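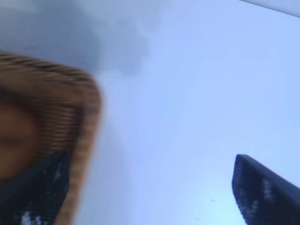
Okmont Lined Hooded Pullover: One Winter On

Posted in: Reviews / Clothing & Outerwear / Cold Weather

I am suspicious of any garment that arrives with a booklet. The Okmont came with one, 10 pages long, four of them devoted to the hood. I read it standing up in the kitchen, wearing the thing, and by the end I was too warm to be objective.

Some background. My old hooded sweater was a Fillivis, bought for 13 dollars at a closing sale and worn until the elbows gave up. It never kept out wind, and the hood had the structural ambition of a pillowcase. When I priced a replacement I found the Okmont at 80 dollars, which is a lot to ask for something I mostly wear to take the trash out and walk to the ridge behind Bakthorpe. I bought it in the navy with the tan ribbed trim and told my wife it was 60.

The trim is the best part. It is a wide band of tan knit with thin brown stripes running across it, and it stands up on its own around the face. Most hoods either collapse onto your eyebrows or fall back at the first gust. This one stays put. There's a price for that. You lose your side vision completely, and crossing a road requires turning your entire upper body like an owl with a bad neck. I have been startled by two dogs and a mailbox.

The pattern on the body is a matter of taste. The catalog called it "alpine." Mine has small white flecks all over and bigger white motifs lower down, and people seem to have opinions about those after New Year's. Raghavendra Kamath, who I walk with, asked whether I'd lost a bet. He wears a Triantafyllou shell that crackles like a bag of chips, so I've filed his comments accordingly.

Warmth: very good on a dull, dry day when the wind isn't serious. On the ridge, where it usually is, you'll want a shell over it, and then you have the trim problem. That lovely stiff band does not fit under anybody else's hood. I tried it under three jackets. In each case I looked like a man smuggling a lampshade.

Washing: cold, inside out, flat to dry. I did all that the first time and it took 2 days to dry on the back of the couch, where the cat formed an attachment. The second time I hung it over the shower rail like a normal person and the hem came out slightly longer on the left. It has stayed that way. I've decided it's a feature of the cut.

Pockets: one, across the front, shallow. It will hold your hands or your phone, and if you lean over a fence it will hold only your hands. For this money I'd expect a zipper, or at least a button. The drawstring also has metal ends that find your teeth in a crosswind.

Sizing runs large in the arms and honest everywhere else. I'm a medium and took a medium, and the cuffs reach my knuckles. I like that. If you have short arms you'll be pushing your sleeves up from now until April.

After a season of near-daily wear there is pilling under the arms and a little at the side seams. None on the trim, which still looks new and will, I suspect, outlive the rest of it. Lalit Kushwaha at the shop told me to use a fabric comb. He also sold me the fabric comb. It works fine.

Would I buy it again? At full price, grudgingly. On sale, yes, and I'd get the plain one so Raghavendra would have to find something else to talk about on the climb.

Four out of five. The missing point is for the pocket.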